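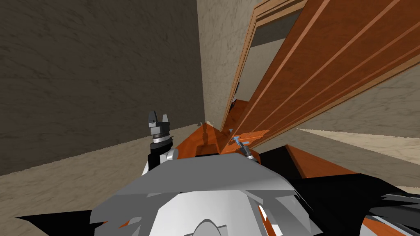 My half of the project was doors, and I'll say up front that I picked doors because I thought they'd be easy. You grab a handle, you pull, you're done, right? Our team was gathering demonstrations for a policy that learns by copying, and everything happened in simulation, which meant I could sit at a desk with two hand controllers and drive a two-armed robot through the same motion over and over. The hard part was everything that comes after the handle. With the door partly open, like it is there, and the right gripper low down near the bottom of it, you have a choice about what to do next, and every person who drove the robot chose something different. I nudged. Hidayah Gunawan (my partner for the whole semester) liked to swing the whole body. A learning system that sees both gets very confused!

So this report is mostly about how we collected the examples, and only a little about the network we trained on them, which was a standard one from class that we barely touched.

Setup

We called the collection tool Gramgate, after a street near campus, and the name stuck before anyone could come up with a better one. Gramgate loads a room, drops the robot in it, and records whatever you do until you press the left trigger twice. Each recording saves the joint positions, the gripper commands and the view from the robot's head. The head view is also what you see while you drive, and I can't stress enough how much that matters. You're looking down over your own chest panels the whole time, the door comes at you at a steep slant, and you have almost no feel for how far away the bottom edge is. I bumped into it constantly in my first sessions.

We used four rooms with different wall colors and textures. The idea was to keep the policy from memorizing one particular wall, and I think it partly worked (more on that in the results).

Collecting

We ended up with 676 recordings we could keep. I did my sessions after dinner, Hidayah did hers early in the morning, and we had one long shared session every Wednesday where we watched each other's recordings back at double speed and argued about them. Those arguments were the most useful thing we did all semester.

Our rule for keeping a recording started out as "the door ends up open." That was way too loose. A robot that shoves the door with its shoulder passes, and so does one that gets a finger stuck behind the edge and drags it. We wrote a stricter rule in week four: the door has to be moved by a gripper, the other arm has to stay clear of the frame, and the robot can't sit still for more than a few seconds in the middle. That last one was my fault. I had a habit of pausing to think, and the early policy learned to pause too — it would reach out, stop, and just stay there forever.

We threw out some 60 recordings under the new rule, and most of them were mine. Ouch.

The other thing we fixed was the spare arm. Hidayah parked her left arm upright and out of the way, and I let mine drift wherever. Once we both parked it the same way, the training loss dropped faster and the motions looked a lot less shaky. I wish we'd agreed on that on day one.

We use cookies to remember your preferences and measure traffic. By continuing to browse you accept our cookie policy. Accept | Manage settings

Results, sort of

The policy opens the door most of the time in the rooms it trained in. In a new room it does worse, and the failures look alike: it reaches for a spot slightly in front of the door and closes on air. I suspect depth. We only recorded one view, and if I had to struggle to judge distance from it, I don't see why the network would find it any easier. Adding a wrist view is the first thing I'd try.

I'd also vary where the robot starts. We always spawned it within a small patch of floor, mainly because resetting was quicker that way, and I'm pretty sure the policy leans on that more than we'd like.

The recordings and the keep/discard notes are on the group drive in the Gramgate folder. If you want to add to them, read the notes on parking the spare arm first, and please don't pause in the middle.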